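Why does a wet forest help the air?

Have you ever walked on ground that moves a little under your boots, like a big sponge? Then maybe you were on a peat bog. Near the village of Cimton there is a large one, and its name is Flelard Moss.

Peat is made of old plants, mostly moss. When plants grow, they take a gas called carbon dioxide from the air and keep the carbon in their leaves and stems. In a dry place, dead plants rot and the carbon goes back to the air. In a bog there is so much water that the rotting is very, very slow. The carbon stays down there.
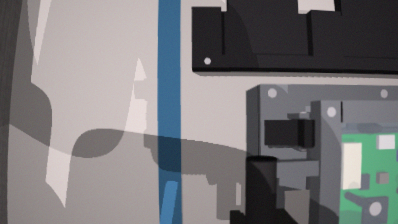
Peat grows slowly too. At Flelard Moss it took 20 years to make a layer as thick as your thumb is wide.

What happens when people dry a bog?

Long ago, farmers dug ditches at Flelard to let the water out. They wanted grass for their sheep. But when air comes into the peat, it begins to rot, and the old carbon escapes. Too much carbon dioxide in the air makes our planet warmer.

How can we repair it?

You block the ditches! At Flelard the workers put 2,435 small dams, made from peat and wood. The water came up again, and after three years the moss was growing back in the old ditches. 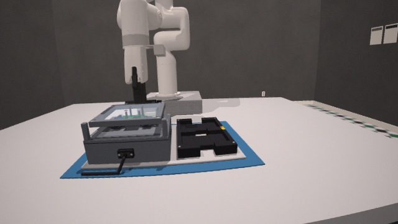 Who pays for the dams?

Some of the money comes from companies. A company called Lapointe wants to pay for the carbon which the bog keeps in the ground. For each tonne, it gets a paper called a carbon credit. Before this, somebody must check that the bog is really wet, and they come back every May to measure the water.

Words to remember

Bog: very wet land with peat under it.
Ditch: a long, narrow hole that carries water away.
Tonne: 1,000 kilograms, like a small car.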